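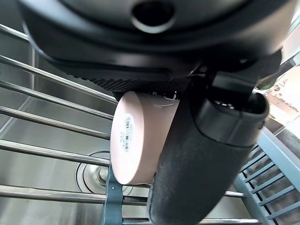
The wrist camera's view of kitchen work: a pink cylinder in the grip, drying-rack rods and the sink drain beyond.

Eltik Lead-Through Kit review: hold its hand and hope

3rd December - by the Wirkton home bench

I have spent most of my adult life trying to get out of doing the dishes, and I can report that teaching a robot to do them involves standing at the sink for longer than ever.

The Eltik kit comes in two parts. One is a grab ring that bolts onto the wrist of an arm you already own, so you can drag the thing through a job by hand while it records. The other is a remote, a chunky pistol-shaped controller with a trigger for the gripper, for when you would like to do the same job from a stool. Both feed into Wuvine, the recording software, which keeps the motions, the gripper openings and the wrist camera footage together in one take. You do the job a number of times, Wuvine trains on what you did, and then you step back and find out what you taught it.

I tested it on a Vida arm, mostly at a kitchen sink with a roll-up drying rack across it. Pick a thing up off the rods, carry it over, put it down somewhere sensible. If you have ever watched a toddler help with groceries you have a fair idea of the first evening.

Setting up

The ring went on in ten minutes. The printed guide promises a hex key and there is one, which already puts Eltik ahead of my last bookcase. Calibration is a matter of steering the arm to 10 poses while Wuvine hums to itself. At pose seven it lost the connection and made me start over. It did this again the next morning, also at pose seven, and then never again. I didn't ask.

The cable deserves a complaint of its own. It exits the ring on the side you naturally stand on, so you spend each take holding the wrist with one hand and keeping the cable out of the way with your elbow. Eltik sells a clip for this. It should be in the box.

Teaching by hand

With the ring, you squeeze a bar, the joints go slack, and the arm follows you. The feel is very good. There's a slight drag, like pushing a shopping cart with one decent wheel and three excellent ones, and it stops where you stop. Getting a gripper finger down beside something without knocking it was easier than I expected, and I got the hang of it by the second cup of coffee.

What takes longer to learn is where to put yourself. The wrist camera sees what the gripper sees, plus anything you lean into the shot. My early takes contain a great deal of sleeve. A model trained on those takes will look for a sleeve, and in the absence of one will hover politely over the sink until you put it out of its misery. I rerecorded the lot with my arms out straight, like a man carrying somebody else's baby.

The other thing the camera teaches you is how little of a grasp it can see. Look at the top of the page. The finger pad comes down over one side of the cylinder and the housing crowds the top, so what's left is the flat end with its barcode label, and a lot of shiny metal. Through the ring your own eyes are doing the work from two feet away, and it's easy to forget that the robot has only its own view to go on. Wuvine can show you the wrist feed while you record. Leave it on. I turned it off because the fan on my laptop was loud, and lost an afternoon.

Stainless steel, incidentally, is a miserable thing to teach over. Every rod has its bright stripe, the drain has several, and all of them move when you do. My takes from a bright morning and my takes after dinner might as well be from different houses. The fix is to record in both, which the manual mentions on page 37, in a box, in gray type.

Teaching by remote

I wanted to love the remote, mostly for the stool. Motion is quick and the lag is small enough that I stopped noticing it. The trigger is where things go wrong. It has a long, soft pull with no clear point where the fingers meet the object, so you either squeeze too gently and drop the thing between the rods, or squeeze like you're opening a jar. There is a vibration setting meant to help. It buzzes when you touch something, and also when you're near something, and once when I put the controller down on the counter and walked away.

The styling doesn't help either. The whole controller looks like it was sold in 1991 to shoot ducks on a television.

On the plus side, remote takes are clean. No sleeves. The arm moves the way it will have to move later, without me quietly correcting its elbow. For the carrying part of the job I ended up preferring the remote, and for the picking up I went back to the ring. Wuvine lets you splice the two in one take, and this is the best feature in the product. The button for it is under "Advanced," next to the one that deletes everything.

How it did

For a single object in a roughly familiar spot, well enough that I called people in from the next room to watch. Change the angle the object is lying at and it got cautious. Move the dish rack closer and it got bold, and we had words. More takes helped every time, and so did being less tidy about them. My neatest session, every pickup from the same place at the same speed, produced the worst results of the whole test. The sloppy one I did in May with an early version of the kit still works today.

Likes: the feel of the ring, splicing, the hex key.
Dislikes: the cable, the trigger, pose seven.

Should you buy it

If you already have an arm and a job you can stand to repeat until you resent it, yes, and get the ring on its own. Eltik sells it separately. The remote can wait for a revision with a proper trigger. If you don't have an arm, and are reading this with a full sink behind you, the dishes will take you less time than the calibration.

I've kept mine bolted on. I am moving on to socks next, and have cleared the weekend.

Related reviews
Vida arm, long-term test: still tightening that bolt
Wuvine desktop: the good, the bad and the fan noise
Three roll-up drying racks compared
Clamps for people who rent

Contact Wirkton | Copyright Wirkton, all rights reserved | Back to top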